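Changes to the Pilton bus

The Clullen to Pilton bus changes its times in January. The first bus will leave Clullen twenty minutes earlier on weekdays, and the last one back from Pilton will now wait for the evening train. Saturday times stay as they are – there is still no Sunday service.

Chiriac Coaches told us that 2,956 trips were made on the route over the summer, up on last year. The stop outside the Asport shop will close for 4 weeks while the kerb is raised. Please use the stop by the church until it opens again.

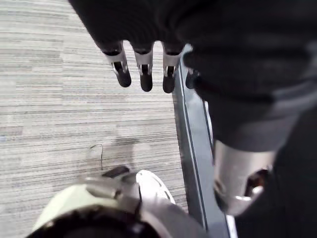
Day tickets can still be bought from the driver, but change for large notes can't be given. Passes bought before the new times start will remain valid until they run out.

We are having 1,000 copies of the new timetable printed, and 2 will go to every house on the route. Spare copies will be left in the library porch.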